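3.2. La bandeja, los tornillos y por qué me importa tanto el orden

Antes de meterme con los resultados quiero pararme un rato en algo que en los artículos de nuestra área se suele despachar en una línea: cómo está la tornillería justo antes de guardarla. Yo llevo bastante tiempo dándole vueltas a esto (más del que me gustaría reconocer) y sigo pensando que buena parte de la dificultad de recoger piezas pequeñas se decide antes de tocar la primera. Un puñado de tornillos alineados es una cosa y el mismo puñado desparramado es otra bien distinta, aunque pese lo mismo y quepa en la misma bandeja.

El proyecto Clerkomlow nació precisamente de ahí. Subira Chege y yo queríamos una tarea de ordenar que fuese aburrida de verdad, de las que se hacen en cualquier taller al final de la mañana: hay tornillos en la mesa, hay una bandeja al lado y los tornillos tienen que acabar en la bandeja. Ya está. Subira propuso al principio usar tuercas y arandelas mezcladas, y en febrero llegamos a redactar un protocolo entero con esa idea, pero lo abandonamos porque discutíamos más sobre la clasificación que sobre el acto de recoger, que era lo que nos interesaba a los dos.

Nos quedamos, pues, con tornillos metálicos plateados, una mesa blanca y una bandeja verde azulada oscura, de esquinas redondeadas y borde bajo. Lo del borde parece un detalle menor y a mí me parece lo más importante de todo el montaje. Con un borde alto hay que levantar mucho la pieza y soltarla desde arriba; con uno bajito se puede dejar el tornillo casi apoyado, y el gesto cambia por completo. La disposición que llamamos «en filas» se ve en la Figura 1a: los tornillos forman un grupito junto a la bandeja, más o menos en dos filas cortas, paralelos entre sí y apuntando en diagonal.

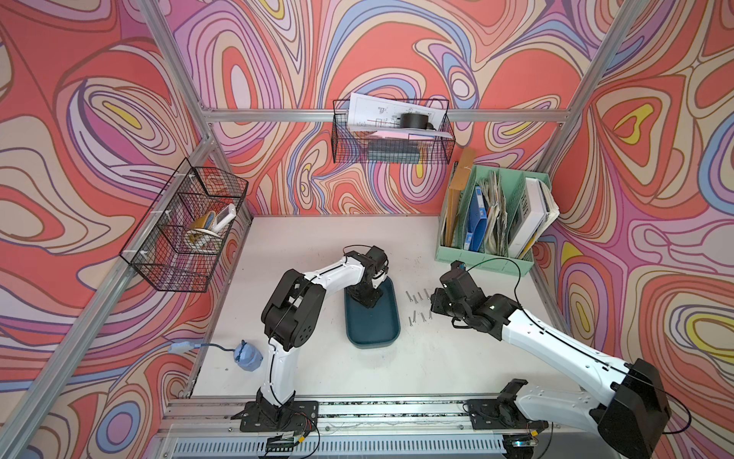 Me gusta esta disposición porque es la que uno deja sin pensar cuando tiene intención de volver. La he visto en bancos de trabajo de gente muy desordenada para todo lo demás, y también en mi propia cocina, el día que desmonté la bisagra de un armario y fui dejando los tornillos sobre la encimera, bien paraditos. En el cuestionario previo, que pasamos a 300 personas con algún tipo de taller en casa, preguntamos qué hacían con los tornillos mientras duraba una reparación, y las respuestas abiertas fueron una delicia. Había quien los metía en una taza, quien los pegaba con cinta a la propia pieza y quien confesaba que se los guardaba en el bolsillo (¡y luego a la lavadora!). De todas esas costumbres, la de las filas cortas es la que mejor se presta a un estudio de mesa, así que la tomamos como punto de partida.

La segunda disposición es la contraria, y en nuestras notas la bautizamos Kombo, por un juego de palitos al que jugaba Subira de pequeña. La regla era soltar los tornillos de golpe y no corregir nada después, por mucho que picaran los dedos, y os aseguro que a mí me picaban bastante. Al caer así, cada tornillo queda mirando hacia donde quiere y entre uno y otro hay distancias de lo más desiguales. Para anotar cada reparto usamos la plantilla Fetberg, una hoja sencilla con casillas para la orientación y la separación, que rellenábamos a mano y pasábamos luego al ordenador. En total reunimos 3,890 anotaciones entre las dos disposiciones, y la concordancia entre Subira y yo fue buena en la separación y bastante más floja en la orientación, donde cada cual tenía su idea de lo que es «casi paralelo».

La Figura 1b corresponde al reparto suelto. Son seis tornillos pequeños, dispersos sobre el blanco de la mesa, a la derecha de la bandeja.

Figura 1. Tornillos plateados junto a la bandeja. (a) Disposición en filas. (b) Disposición suelta.

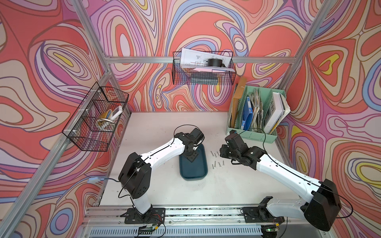 3.3. Qué contamos como «recogido»

Aquí tuvimos nuestra segunda discusión larga. Para mí, un tornillo está recogido cuando descansa dentro de la bandeja, sin más exigencias. Subira quería pedir además que no quedara montado sobre el borde, y tenía razón: en el ensayo piloto, que llamamos Prikley, revisamos 100 repartos y en 10 encontramos algún tornillo a medio camino, con la cabeza dentro y la punta fuera. Esos casos los anotamos aparte, como «en el borde», y no los sumamos a ninguno de los dos grupos. La posición final dentro de la bandeja no se puntuó, aunque yo sigo con ganas de mirarla en otro trabajo.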